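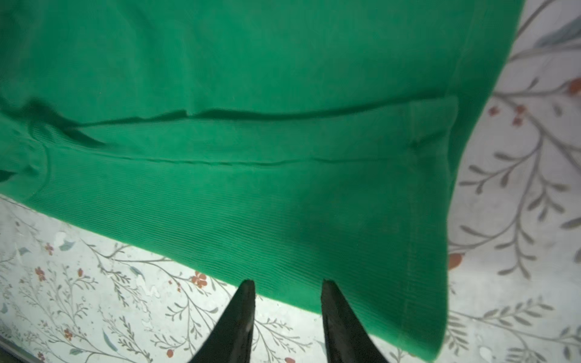
Parvaneh Asadi

Members are invited to comment on the folding guidance for the Batthorpe clothing store before it is adopted in May. Ribbed knitwear should be laid flat and smoothed outwards from the hem band. Sleeves are to be turned in before the body is folded.

Lodhi
Reply to Parvaneh Asadi
I must record an objection. At Willham we handle 600 garments a month and rolling takes up less shelf space. Ribbed tops in particular roll well.

Parvaneh Asadi
Your point is noted. Rolled items were trialled here and the side seams twisted on the shelf.

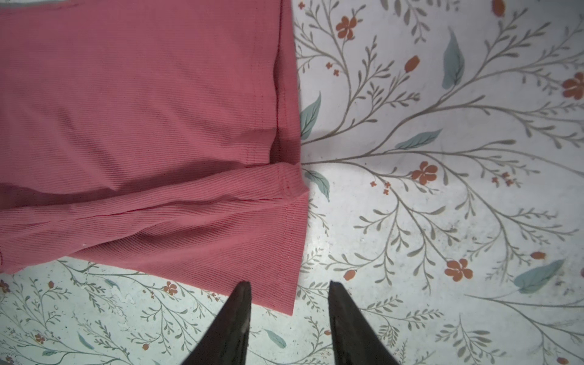 I would add that a pink top and a green one of the same knit should be folded to the same width, so that they may be stacked together. Three folds are sufficient.

Ákos Mészáros
Agreed as regards knitwear. The guidance does not, however, mention flat cloths, of which Sultport holds 3,000. I propose that these be drawn out by both ends before the first fold.

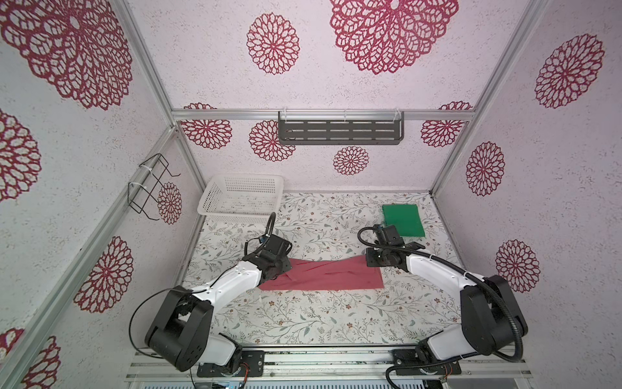
Red cloth, held at both ends

Lodhi
I have no objection to that for cloths. My view on rolling stands.

Parvaneh Asadi
Both comments will be attached to the draft.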